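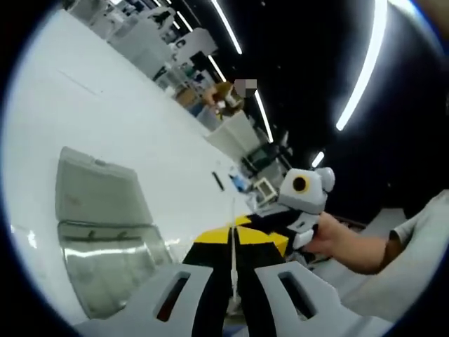

Jummai Lawal said that for two winters she had crossed the road before reaching the library, having seen snow come down from its roof onto the front steps, and that she would welcome being able to use the main entrance again. Her remarks were made during the public consultation on the Skurkiven Library roof, the results of which are published today with the final design for the remedial works.

Dec 2, 2022 - Hashemi Architects and the building's owner, Juren Estates, have confirmed that work to alter the curved metal roof will begin once the present winter season has ended. Completion is planned for July.

The works will add 3 lines of snow guards above the main entrance and the eastern footpath. A heated gutter will be fitted along the lower edge of the roof, and the drainage outlets on that side will be widened. A glazed canopy will also be built over the entrance steps. The outline of the roof as seen from the square will remain unchanged.

Kourosh Abbasi, project architect at Hashemi, said: "The roof was designed to shed rain quickly, and it does so. Snow behaves differently on a smooth surface at this pitch, and the original design did not make enough allowance for that. We have accepted this and have worked with the owner to put it right."

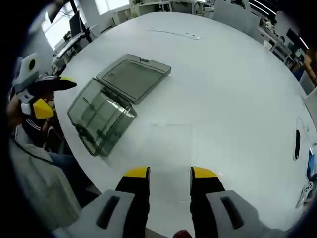

The consultation leaflet was delivered to 2,000 homes, and 500 written replies were received. Most supported the snow guards. Opinion on the canopy was more divided - several residents felt that it would hide the brickwork around the doors - and its depth has been reduced in the final drawings.

Until the works are complete, the eastern footpath will be closed whenever snow is lying on the roof. Visitors should use the side entrance in Flirden Lane at these times. Step-free access will be available there, and signs will be placed at both ends of the path. Library opening hours are not affected.

Azadeh Heydari, head of property at Juren Estates, said: "We are grateful to everyone who wrote to us. The temporary closures are an inconvenience, and we will lift them as soon as it is safe to do so."

The cost of the works will be shared between Juren Estates and Hashemi Architects under an agreement reached earlier this year. No charge will fall on the library's own budget.

The final drawings may be viewed at the library's enquiry desk during normal opening hours. Questions about the works or the footpath closures should be addressed in writing to Saeed Soltani, Property Office, Juren Estates, Skurkiven.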